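Join Our Garden and Landscape Crew at Suvolico
Full-time and seasonal positions, Hunodham and nearby towns

Spring comes up on us faster every year, and by the time the first customers call to say their lawns look like a hayfield, we like to have our crews settled and happy and used to one another. So we are looking now for two people to join us in Hunodham, one full-time and one for the season, and if you like being outdoors, don't mind a bit of mud, and enjoy seeing a tired old yard turn back into somewhere people want to sit, we would very much like to hear from you.

Suvolico looks after 71 gardens on regular visits, from little front yards with a single maple to the big sloping grounds up along Gagnon Road, where it takes a whole crew most of a day just to get the edges right. On top of that we do planting plans, patios, raised beds, drainage, garden steps and the occasional pond (we love ponds, though we try not to say so too loudly in front of customers who only asked for a hedge trim!).

What the work is like

You would be part of a small crew that heads out from our yard at 8 in the morning. In March and April it is mostly cutting back, mulching, dividing perennials and putting right whatever the winter has done. From May on there is a lot of mowing and watering, and plenty of planting too. Fall means leaves, bulbs and more leaves. The full-time person stays on with us through the winter, when we build things in the shop, service the mowers and do pruning on the days the weather allows.

The full-time job leans toward the building side of things, so some experience with raised beds, planters, edging or simple carpentry would be a real help. You don't need to be a cabinetmaker. If you can measure a board, cut it square and say so when you've cut it wrong, you'll fit right in.

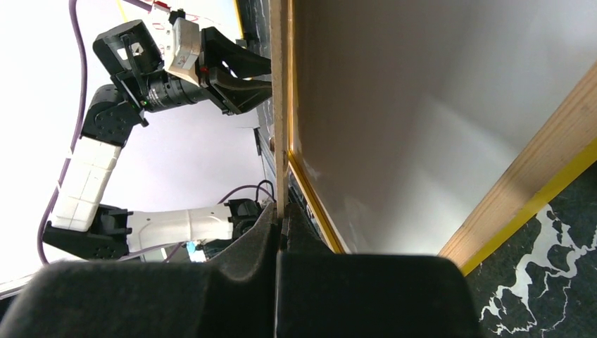 A thin plywood board, standing upright.

The seasonal job runs from March through the end of October and is mainly garden care. We have had people come to it straight out of high school and people come to it after thirty years behind a desk, and both have done beautifully. We will teach you the plants as you go along. Ask as many questions as you like, and ask them twice if you need to – there are a great many kinds of hydrangea and they don't all get pruned at the same time.

What we are hoping for

For both jobs we'd like somebody who is kind to customers, careful around other people's property and fairly cheerful before the coffee has had a chance to work. You should be comfortable lifting bags of soil and stone, kneeling for long stretches, and working in light rain. A driver's license is needed for the full-time job and would be nice to have for the seasonal one. Experience pulling a trailer is welcome, and if you've never done it, we have a big empty lot behind the yard where you can practice backing up until you're sick of it.

What we offer

Full-time pay is $616 for a four-day week to start, with a review after your first season. Seasonal pay is by the hour and depends on experience, so please tell us what you've done, including work in your own garden or your grandmother's. We supply gloves, rain gear, boots and all tools. Both jobs come with paid holidays, and the full-time job adds two weeks of paid vacation, which we do ask you to take outside of the spring rush. Plants left over at the end of a job are shared out among the crew, and more than one of us now has a yard that is frankly a bit too full.

We also pay for training. The full-time person can take the Jorus evening course in dry stone walling over the winter if that appeals, and we'll cover the fee.

How to apply

Please write us a letter or an email telling us which job you'd like, what work you have done before and when you could start. A resume is fine but not required. Addresses are on our contact page, or you can drop a note through the door of the office at the front of the yard in Hunodham. If we think we might suit each other, we'll invite you to come by for a chat and then a paid trial day with the crew. Wear something you don't mind ruining and bring a lunch.

We read everything that comes in and we answer everybody, though it may take us a little while if the weather is good.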